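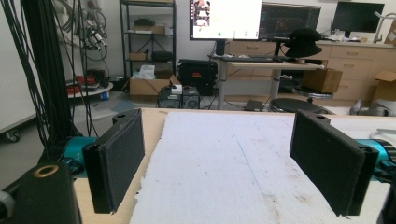 4.2 Reading the boards

We had expected the tables to be the interesting part of this study. The boards on top of them turned out to hold far more than we had hoped, and this section is mostly about those boards.

Every workroom at the Camport and Grarkisdale sites keeps a stock of white foam boards, which people lay over the tabletop before they start and lift off when the board has become too marked to be pleasant to work on. There is no written rule about this at either site. The habit has simply spread from table to table, and when we asked people where they had learned it, most said they had seen a neighbor do it. Over the study period we collected 128 boards that had been taken out of use, each labeled on the back with the table it came from and the number of working days it had been down.

A foam board is a wonderful record keeper. It is pale, so even a light smudge shows, and it is soft enough to take a dent from a dropped part that would leave no trace on the wood underneath. The surface has a slight roughness that holds on to dust and finger grease. Figure 4 shows a board still in place on its table, with a border of the light wooden top left uncovered. The marks on it are typical of the fainter end of our collection: gray and brown smudges, scuffs and stains, mostly near the lower half and over to the right, and one thin blue line crossing the middle on a diagonal. We became very fond of lines like this. Several people told us that they draw on the board when they need to line something up and have no paper at hand, and on the more heavily used boards such lines were often laid over each other in two or three colors.

We sorted marks into smudges, scuffs, stains, dents and drawn lines. Two of us coded each board separately under the same lamp, then compared notes and settled the differences by going back to the board itself. Smudges and scuffs gave us the most trouble. A scuff that has picked up dirt looks very much like a smudge, and we decided early on to tilt the board against the light and call it a scuff only if the surface was visibly disturbed. Of all the marks we coded, 272 needed this second look. Noreen Satti, who led the coding, also kept a tracing of every board, and these tracings became the basis for the maps discussed in Section 4.3.

The clearest pattern concerns where the marks fall. On most boards they gather in the half nearest the worker and thin out toward the far edge, where things are set down and left alone. We also found a lean to one side on many boards, though it is less steady than the near–far pattern and seems to depend on where the person keeps the parts they reach for most. At Camport, small side tables and open shelving stand close to the worktables, and boards from those tables tended to carry more scuffs on the side facing the shelves. We think people slide things in from that side and lift them out from the other, but our notes on movement are too thin to say so firmly.

A second finding concerns when a board gets replaced, and here the results surprised us in the best way. We had assumed that people would swap boards once the marks reached a certain density. They do not seem to. Kettani's scale for surface wear, which worked very well for our tabletops, was a poor guide to when a board would go. What mattered more was the kind of mark. A single deep dent in the working area could end a board's life within a day or two, while a board covered in pale smudges might stay down for weeks. People talked about dents with real feeling – small parts roll into them, a ruler rocks on them, and the eye keeps going back. Stains, by contrast, were treated almost with affection. One worker at Grarkisdale could name the source of nearly every stain on her board and asked to have it back after we had traced it, which we were happy to arrange.

Board thickness may play a part as well. Grarkisdale changed over to the thicker Skiko board in November, partway through our collection, and the dents we measured after that were shallower. We have left those boards in the main set but marked them with an open circle in the maps, so that readers can judge the effect for themselves.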